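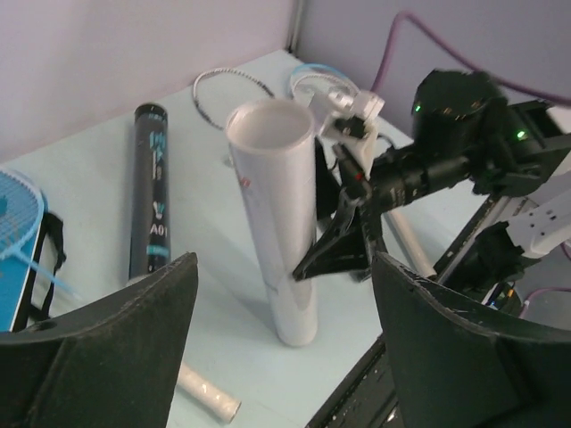

Demyd Romaniuk, Lecturer, Structural Materials

Handout 3: Buckling of thin-walled tubes

A hollow cylinder under axial load fails in one of two ways. A slender tube bows sideways (Euler buckling). A short tube with a thin wall wrinkles locally, usually near one end.

For a pinned column, P = π²EI/L². Doubling L cuts P to a quarter.

Worked case: L = 900 mm, wall 5 mm, outer diameter 20 mm. Find I first, then P. Keep units in N and mm.

Read the Godoy notes on end conditions before September.

Contact: Structural Materials office | Back to top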